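Textile Care 2: Domestic Laundry
Handout 6 – Unloading and Looking After a Tumble Dryer
Course tutor: Eimear Fitzgerald

Read this before the practical. Bring it with you, along with the fabric sheet from Handout 5.

1. Before opening the door

Wait for the end of the cycle, including the cool-down. Most dryers keep turning without heat for the last few minutes so the load does not sit hot and crease. If you must stop a machine early, take everything out straight away and spread it so the heat can escape. Do not leave a hot load bunched up in the drum or in a basket.

In a stacked pair the dryer sits on top, so the drum is higher than most people expect. Shorter students should use the step. Do not lean on the open door or hang clothes over it. The hinge is not built to take weight.

2. Taking the load out

Pull items toward you one at a time. Light synthetics and thin prints tend to stay up against the side of the drum, and dark items are easy to miss at the back. Turn the drum by hand once and look again. Check the front lip too, where sleeves and straps get caught between the drum and the door seal.

Feel the thick parts of each garment: waistbands, cuffs, pocket linings. If those are damp, the item goes on the rack or back in for a short timed cycle.

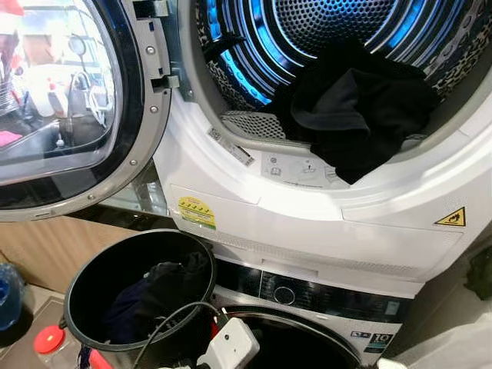
Fold or hang as you go. Knits are folded flat. Woven shirts and blouses go on hangers while they are still warm, with the top button closed. Anything with elastane should be left to cool before it is stretched or worn.

3. The lint filter

Clean it after every load. In many front-loading dryers the filter sits at the bottom of the door opening and lifts straight up. Open it, roll the lint off with your fingers, and put it back fully seated. If water beads on the mesh – fabric softener does this over time – wash it in warm water with a soft brush and let it dry completely before refitting.

A blocked filter means longer cycles, higher bills and a fire risk. Read the symbols near the filter on any machine you have not used before, and the warning labels on the front.

4. For the practical

Work in pairs. Each pair unloads one mixed load, sorts it by finish (fold, hang, rack) and cleans the filter. Write down anything still damp and the fiber content from its label. Hand the sheet to Rhydian Prosser before you leave.

Reading for next time: Handout 7, Pressing and Steaming, sections 1 and 2.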